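Midville in the off season: a thread for anyone thinking of a long weekend up there. I went in July last year and again this month, and the fall trip was better in nearly every way.

First, getting in. The river road from Vaughan is open again after the bridge work. It's slower than the highway, but there are two pull-offs with good views of the valley and a clean restroom at the second one. Trucks use the highway. Take the river road.

Parking downtown is free after the summer season ends. In July I circled for a long time and ended up on the hill behind the library. This time I parked right in front of the hotel. The signs still show the summer rates, so read the small print at the bottom before you feed the meter.

The old mill tour is the main thing people come for. It costs $9 and lasts a little over an hour. You go down to the wheel pit first, then up three flights to the grain floor. The stairs are steep and there is no elevator. Wear shoes with some grip.

The guide said the mill once shipped flour to more than 1,000 stores across the region. I have no way to check that, but the ledgers are out in a glass case and they are worth a look. Somebody had very nice handwriting.

Skip the gift shop at the mill. Same jam, same mugs, higher prices. The hardware store across the street sells the local honey for less and also has maps of the walking trails.

Trails: the Jurkthorpe loop is the one to do if you only have a morning. Starts behind the ball field, follows the creek, comes back along the ridge. It took me around 2 hours with stops. Leaves were near peak on the ridge and still mostly green down by the water.

One correction to what I posted in the summer. I said the loop was marked the whole way. The blue blazes stop at the second footbridge and you have to turn left at the stone wall. I went straight and ended up in a hayfield. Left at the wall.

The Ander Museum is small and a little odd. Farm tools, quilts, a room of telephone equipment, and a very large collection of butter molds. Fall hours are shorter and it closes at 3. Admission is by donation. I spent longer in the telephone room than I planned to.

Food. The diner by the depot does breakfast all day and the hash browns are good. The supper club outside town is open for dinner only, cash or check. Order the fish. The pizza place I liked in July has closed for the season and will be back in spring.

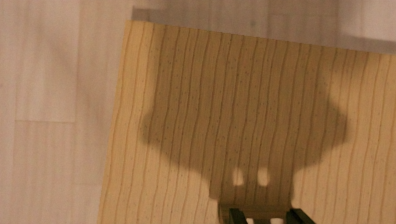 Wood grain, looking straight down.

Where to stay: I had a room at the hotel on the square. It has 15 rooms, so book ahead if there is a football game in Vaughan. The front rooms get some street noise until the bar closes. The back rooms are quiet and look out on the alley.

The campground is open until the first hard freeze, but they shut off the water at the sites before that. Call and ask. The website had not been updated when I looked.

Cell service is fine in town and gone past the ball field. Download your map first.

Next trip is Jurkthorpe itself, for the covered bridge and the cider mill. If you know a decent place to eat there in the evening, reply here.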